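Visit to the Grerby simulation laboratory, Feb 22, 2025

The group's December invitation was taken up by a party from the Birari network, received by Séverine Collet and Jailson Arruda. The purpose of the visit was to learn how Grerby tests household manipulation policies before any time is booked on physical arms.

Ms Collet opened with the method. A policy is trained on 206 recorded demonstrations and then run in Skelus, the laboratory's simulator, in kitchens whose layout and surfaces are changed between runs. Each task is attempted 90 times. The same policy is afterwards tried on a real arm, and the two sets of results are compared task by task. Agreement has been good for rigid objects and poor for cloth, a point on which our hosts were frank.

Mr Arruda then took questions on contact forces, which remain the weakest part of the model. 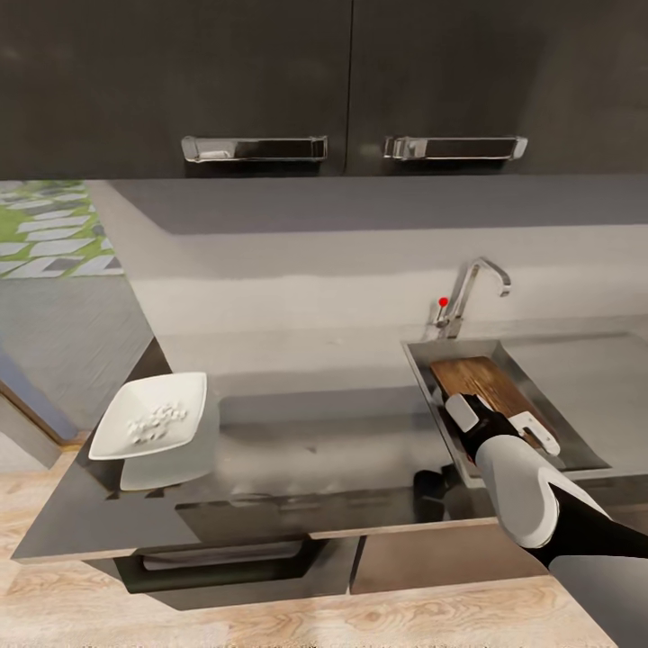
Zofia Malinowski

The sink task drew the most discussion. A wooden cutting board lies diagonally in the basin, and the gripper must come down with one finger on either side of its near end. Small errors in approach matter a great deal in so confined a space. Failed attempts are kept and sorted by cause, and visitors were given access to the full log.

A return visit to Birari has been proposed, with cloth handling as its subject.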